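## Setting the Table for Stacking Cups

Welcome to the fun part! Once the Dreltar board is unpacked you are only a few minutes away from your first round, and most of that time goes into laying things out nicely. This section covers the board, the cups and the two cloths. Scoring is in the next section, so don't worry about points yet.

**You will need**

- the long wooden board
- a set of see-through cups, mixed sizes and colors
- 2 soft cloths, one for the back of the table and one to keep beside the board
- a steady table with room on both sides of the board

### Laying out the board

1. Wipe the tabletop and let it dry completely. Crumbs under the board make it rock, and a rocking board will drive you crazy by the third cup.
2. Set the board down so that it runs away from you, with the dark strip at the near end.
3. Press lightly on all 4 corners. If one of them dips, turn the board a little or slide it to a flatter spot.
4. Spread the first cloth along the rear edge of the table. It can be as rumpled as you like -- its job is to catch cups that roll off the far end.
5. Put the second cloth to one side of the board, within easy reach. Fold it once or twice and leave it there.

> **Note:** Any household cloth works. We love a bright color for the side cloth, as you'll be grabbing for it without looking!

### Placing the cups

Start with the cups off the board. Stand the small ones on one side and the tall ones on the other, open end up, and leave a hand's width between each cup and the wood. You'll want that gap when you start picking up quickly. 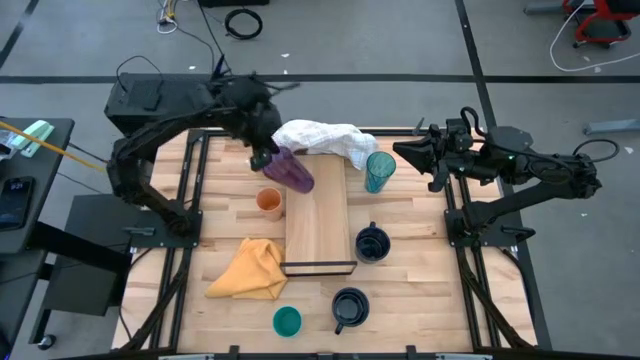
When you bring a cup over the board, tilt it first and let the lower edge touch down before the rest. It feels slow for the first few tries, and then it clicks and you'll find yourself doing it with your coffee mug. Radek Vrabec, who wrote the original Dirnness rules, likes to practice this with one cup for a whole evening before adding a second. You don't have to be that patient (we certainly weren't), but a few minutes of it really does help.

1. Lift the cup by its middle.
2. Tilt it toward the board and lower it until the rim or base makes contact.
3. Straighten it gently and let go.
4. Move your hand straight up, then away.

**Caution:** Don't squeeze the thin-walled cups. They can crack along the side, and a cracked cup has a sharp edge. Throw it out and order a new one from Plistix under part number 299.

**Caution:** Keep hot drinks off the table while you play. The play cups are for stacking only.

### Cleaning up

Rinse the cups in lukewarm water with a drop of dish soap and dry them upside down on a rack. The board should never be soaked; a damp cloth along the grain is plenty. If the wood starts to feel rough, rub in a little Dobre board oil (part number 2897), wait overnight, and buff off whatever is left.

Both cloths can go in a regular warm wash. Wash the bright one separately the first time -- strong colors sometimes run.

Store the board flat, with the cups nested loosely on top.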